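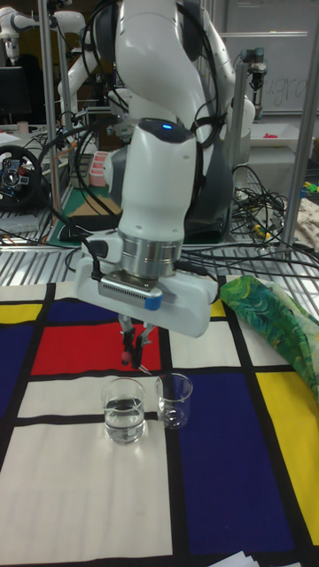
Am Montag, dem 28. Oktober 2024, war ich bei Breltano zu Besuch, und weil mich seitdem mehrere Leute gefragt haben, wie es denn gewesen sei, schreibe ich es lieber einmal ordentlich auf. Eingeladen hatte Roald Moen, der dort die Laborautomatisierung betreut und den ich im April auf einer Normungstagung kennengelernt hatte – wir saßen damals beim Mittagessen nebeneinander und haben uns über Risikobeurteilungen so festgeredet, dass der Kaffee kalt wurde.

## Erst lesen, dann hinein

Bevor ich überhaupt in die Nähe eines Arms kam, gab es eine Einweisung, und zwar eine gründliche. Die Hausordnung für die Roboterplätze umfasst 4 Seiten und heißt intern nur »die Gökçe«, nach der Kollegin, die die erste Fassung geschrieben hat. Mir gefiel daran, wie konkret sie ist:

- Wer einen Arm startet, sagt es laut an und wartet auf Antwort.
- Mit Glas wird nur im reduzierten Tempo gefahren.
- Neue Abläufe laufen zuerst mit klarem Wasser, egal wie harmlos die spätere Flüssigkeit ist.
- Nach jedem Greiferwechsel wird die Greifkraft neu eingetragen und gegengezeichnet.

Beim Pipettieren zwischen zwei Bechergläsern durfte ich dann lange zuschauen. Der Greifer hält das dünne Werkzeug mit der roten Spitze zwischen zwei schmalen Fingern, und man ertappt sich dabei, dass man selbst die Luft anhält! Prasanna Sikder erklärte mir nebenbei die bunte Mondrian-Decke: Die Unterlagen werden von Versuchsreihe zu Versuchsreihe getauscht, damit sich kein Ablauf heimlich auf einen bestimmten Untergrund verlässt. Auch das steht in der Gökçe, gleich auf der zweiten Seite.

## Das Protokollbuch

Am meisten habe ich aber am Schreibtisch gelernt. Im Protokoll der Reihe, die hier Zedotum heißt, stehen bislang 864 Durchgänge, davon 68 mit dem Vermerk »abgebrochen«. Ein Abbruch gilt ausdrücklich nicht als Fehler der Person, die ihn auslöst, und wird auch nie nachträglich gestrichen. Ich habe in anderen Häusern erlebt, wie schnell solche Zeilen verschwinden, und war entsprechend angetan.

Gestritten haben wir ein wenig über die Kabel. Ich hätte gern eine feste Regel, wie sie zu führen und zu befestigen sind, am Arm wie auf der Ablage dahinter. Roald fand das berechtigt und will es in die nächste Fassung aufnehmen, Prasanna möchte erst abwarten, was sich beim Umbau auf die Steuerung Berkix ohnehin ändert. Ich habe versprochen, unsere eigene Vorlage zu schicken, und das werde ich diese Woche auch tun.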